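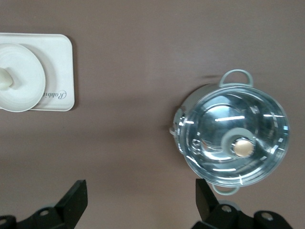 見積書の一行目に書かれた金額で設備が買えたためしはない、とスネジャナ・ヴクチェヴィッチ（Snežana Vukčević）は書いている。本体価格の比較表を作っている時点で予算の議論はまだ始まっておらず、始まるのは二年目の保守契約の更新通知が届いたときだという。この見方は極端とされることもあるが、卓上作業用ロボットの調達をめぐる文献では繰り返し引かれており、本項の主題とも重なる。

卓上作業用ロボットの導入計画（たくじょうさぎょうようロボットのどうにゅうけいかく）は、調理器具や食器など形の揃わない物品を机上で扱うロボットアーム、把持部、手首カメラおよび付帯設備について、購入の可否、予算の配分、設置の時期を定める一連の作業を指す。産業用ロボットの設備計画から派生した分野だが、対象物が規格部品でないため、能力の見積もりが難しく、費用の見積もりはさらに難しい。

概要
産業用の設備計画では、投資額を削減工数で割り、回収年数を出すのが通例である。卓上作業の場合、この計算は形式上は可能であるものの、分母に入れる数字の根拠が弱い。蓋をした小鍋を一つ動かす作業を人が何秒で行い、ロボットが何秒で行うかは測れる。その作業が一日に何回発生し、失敗したときに誰がどれだけの時間を使って元に戻すかは、多くの計画書で空欄か、希望的な値になっている。
販売側の資料では「柔軟な対応」「幅広い物品」といった表現が使われることが多い。購入側がこれを仕様と読み替えた場合、後の紛争の原因になりやすい。仕様と呼べるのは、物品名、置き方、照明条件、試行数、成功とみなす基準が書かれたものに限られる、というのが慎重派の立場である。

費用の構成
費用は一般に次のように区分される。
本体費：アーム、制御装置、非常停止装置。
把持部費：指、取付板、予備の指。
視覚系費：手首カメラ、固定カメラ、ケーブル、校正用具。
環境費：机、照明、安全柵または区画表示、電源工事。
物品費：試験に用いる鍋、皿、蓋など。
人件費：立ち上げ、教示、監視、復旧、記録の整理。
維持費：保守契約、ソフトウェア使用料、消耗部品。
予算超過は本体費ではなく、把持部費以下の項目で起こることが多いとされる。予備の指は初回の見積もりから落とされやすい項目の代表で、後から単品で発注すると送料と納期の両方で不利になる。環境費も軽視されがちである。ガラスの蓋や磨かれた金属の鍋は天井灯を強く反射し、カメラの側から見ると輪郭が白く飛ぶ部分ができる。照明の交換や拡散板の追加が必要になった時点で、当初の環境費はほぼ意味を失う。
物品費は金額こそ小さいが、計画上の意味は大きい。手持ちの鍋二種類で試験を済ませた計画は、三種類目で把持部の選定からやり直しになることがある。白いトレイに白い蓋を載せたような、色の差が乏しい組み合わせも早い段階で含めておくことが望ましい。

把持部の選定
二本指の平行把持部は価格と汎用性の釣り合いがよいとして広く選ばれている。ただし「汎用」の範囲は指の開き幅と指先の形でほぼ決まり、カタログの可搬重量はあまり参考にならない。小鍋であれば、胴を挟むのか、取っ手を挟むのか、蓋のつまみを挟むのかで必要な開き幅がまったく異なる。
手首カメラを併用する場合、指そのものが視野の手前に入り、対象の一部を隠す。取っ手の真下に指が来る姿勢では、肝心の接触点が見えにくくなる。この制約は見積書には現れず、立ち上げ後に固定カメラの追加購入という形で現れる。計画段階で二台目のカメラを計上しておくべきかについては意見が分かれており、不要とする論者は姿勢の工夫で足りると主張するが、その工夫にかかる人件費を示した例は少ない。

導入事例
ロークットブリッジ（Lorkutbridge）の調理器具試験室では、ストールモント（Stallmont）製のアーム一式を導入するにあたり、計画責任者のネリダ・ケサダ（Nélida Quezada）が事前評価を行った。評価は蓋付きの鍋、トレイ、食器を含む19品目を対象とし、試行は1,704回に及んだ。このうち人の手による復旧を要したものが376回あった。
この結果の読み方には争いがある。販売側は、残りの試行が無人で完了したことを根拠に本格導入を勧めた。ケサダは逆に、復旧の発生が予測できない以上、監視者を外せず、人件費の削減額はゼロとして計算すべきだと報告した。試験室は台数を減らして購入し、用途を反復試験に限定している。報告書には、復旧一回あたりの所要時間が記録されていない。後に費用対効果を再計算しようとした際、この欠落が最大の障害となった。
ダットウッド（Dutwood）の事例は、しばしば成功例として紹介される。把持部に「パルマ」（Palma）シリーズを採用し、稼働開始は12月の予定どおりであった。もっとも、予定どおりとされたのは搬入と通電であり、計画書に書かれた作業が行えるようになった時期は公表資料から確認できない。成功例として引用する際には注意を要する。

償却と更新
償却期間を5年に置く計画が多いが、この年数は会計上の都合で選ばれたもので、装置の実際の使用期間を示すものではない。アームの機械部分がそれより長く動くことは珍しくない。一方で、カメラの生産終了、制御用計算機の更新、ソフトウェアの対応打ち切りは、いずれもより短い間隔で起こりうる。
そのため、一式を単一の資産として扱うことには批判がある。アーム、把持部、視覚系を別々に計上し、それぞれに更新時期を設ける方式が提案されているものの、事務手続きが増えるとして採用しない組織も多い。リース契約は初期支出を抑えるが、指先の加工や机への穴あけを禁じる条項が含まれる場合があり、研究や試験の用途には向かないことがある。

計画上の注意点
購入前の実演は、購入者側の物品と購入者側の机で行う。販売側の展示室での成功は、展示室の照明と机での成功を示すにとどまる。
実演では、連続した試行をすべて記録し、失敗した回を除外しない。失敗の分類より先に、復旧に要した時間を記録する。
保守契約は、応答時間と修理完了時間を区別して確認する。前者だけが保証されている契約が多い。
予備費の割合に定説はない。本体価格に一定の率を掛ける慣行があるが、前述のとおり超過は本体以外で起こるため、率の根拠としては弱い。

批判
導入計画という手続きそのものへの批判もある。ヴクチェヴィッチは、計画書の大半は購入の決定後に書かれ、決定を正当化する役割しか果たしていないと指摘した。購入しないという結論に至った計画書がほとんど残っていないことも、この指摘を裏づける材料として挙げられる。ただし、見送られた計画は文書が保存されにくく、残存数だけから判断することはできない。
また、卓上作業の自動化が比較される相手は多くの場合「現在の人手」であるが、作業の並べ方を変える、鍋の種類を減らす、置き場所を固定するといった安価な改善との比較を欠くものが目立つ。これらの改善はロボットの導入時にも結局必要になるため、先に実施して効果を測り、残った作業量に対して設備費を見積もる順序が妥当とする意見がある。

関連項目
設備投資計画
総所有費用
平行把持部
受入試験
減価償却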